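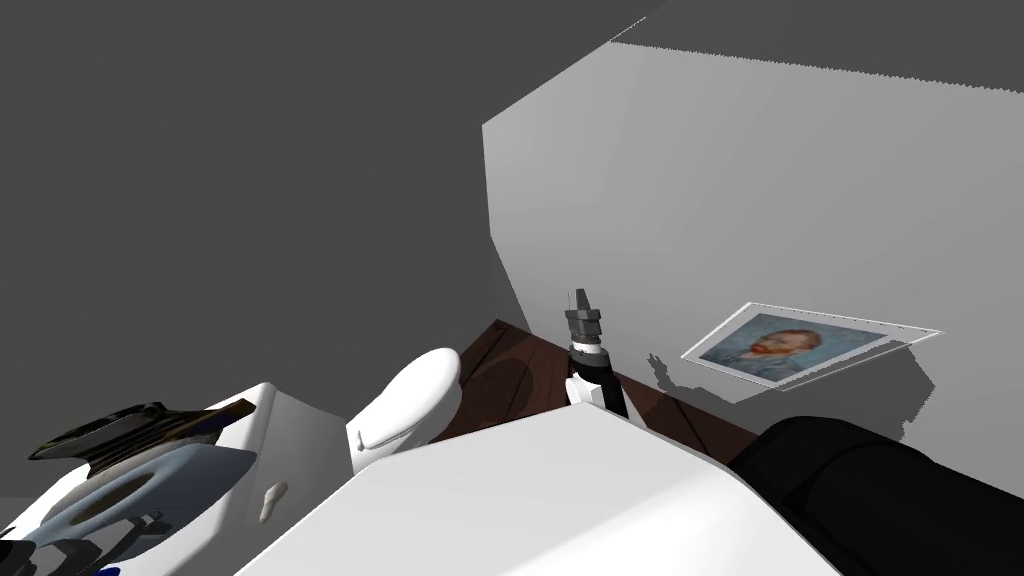
Chores in sim, running notes
Jan 17, 2021

Picking this up where the August notes stop. Same question as then: can a two-armed machine do a boring household job well enough that you'd leave it alone with your stuff? My answer in August was a flat no. Today I'm at "no, but wow, closer than I thought," and I want to get down why before I forget.

Setup for anyone reading over my shoulder: two arms, Sanine controller, the Ikonen grasp planner on top. Everything is simulated. The chore list is the one Macario Solís wrote on the whiteboard: clear a table, wipe a table, fold a towel, hang a picture straight, put the lid back on a jar. He picked things he hates doing himself, and I think that's a great way to choose.

Changed since last time
- planner now gives up on a grasp after 400 steps (it used to hang there forever)
- portrait print on the wall by the table, for the picture chore. Van Gogh style, orange beard, blue background. The white border helps a lot when you want to see whether something is level
- room walls left plain gray. I'll do textures when I have a reason to

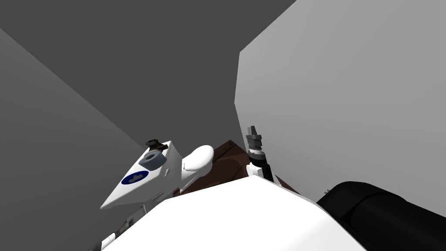 Render: workshop sim machine

The thing I'm most excited about is the two arms sharing a table. In August they fought. One would swing in and the other would stop dead and wait, and you'd get this awful polite standoff, like two people at a door. Makix, the new scheduler, plans both arms as one long motion. First long batch today was 300 tries at table clearing and I didn't see a single standoff in the ones I watched. I watched a lot of them. I skipped lunch!

What it's still bad at: the view. White body panel in front, tabletop a little wedge behind it. Put a cup on the near side of the table and the planner is guessing. Macario says move the viewpoint. I say a person clearing a table can't see through their own elbow either and manages fine, so I'd like to try remembering where the cup was before I go shifting things around. We went back and forth on this and I'm writing it here so he knows I haven't forgotten his side.

Chore by chore, my own opinion, no scoring:

Clear a table. Nearly there for hard objects with room between them. Stack two bowls and it goes to pieces.

Wipe a table. Surprisingly good. It misses the corners. So do I.

Fold a towel. No. Our cloth model is too springy and I don't trust anything I learn from it, good or bad. Parked. 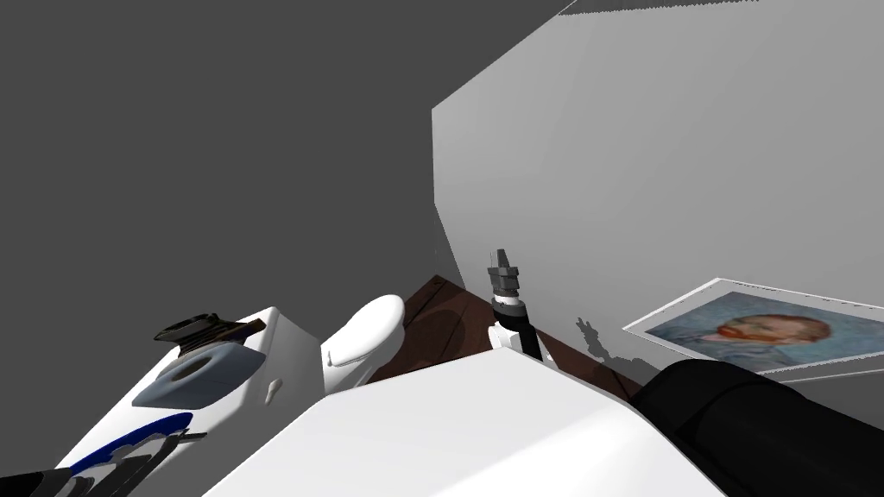
Hang a picture. I expected this one to be hopeless and it's my favorite now. Getting the frame up to the wall is fine. Leveling it is the fun part, small nudges from one side and then the other, and with the shared schedule the second arm can steady the bottom edge while the first does the nudging. Run 2494 is the one to replay if you only replay one. It overshoots, comes back, overshoots less, comes back, and settles. I made everyone in the room look at it.

Lid on a jar. Fine until the thread catches crooked, and then it keeps turning. A kid would feel that and back off. We need some kind of "this feels wrong" signal from the fingers. Camgate has a contact filter we could borrow, must ask.

Spent the last stretch of the day on plain picking, no room and no table, to get the finger spacing right on shapes that aren't boxes. Wedges are the mean ones. Flat sides that aren't parallel, so the harder you squeeze the more the part wants to squirt out. Same trouble as a wedge of cheese or a doorstop, so it belongs on a chore list too. Lowering grip force and coming in at an angle seems like the way to go.

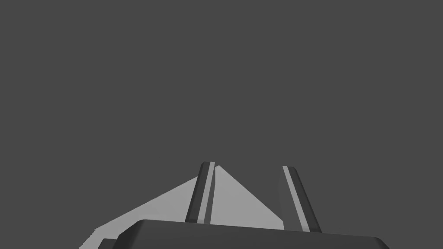

Fingers and the gray wedge, palm at the bottom.

To do
- rerun the wedge picks, 100 at each finger spacing, same start pose
- cup memory test, near side of the table only
- ask Camgate about the contact filter
- fix jagged edges in the renders (cosmetic, low)
- Macario: please add "unload dishwasher" to the whiteboard, I want to lose to it properly

Left the overnight batch going, log is in the usual folder. If it has stopped by morning check disk space first.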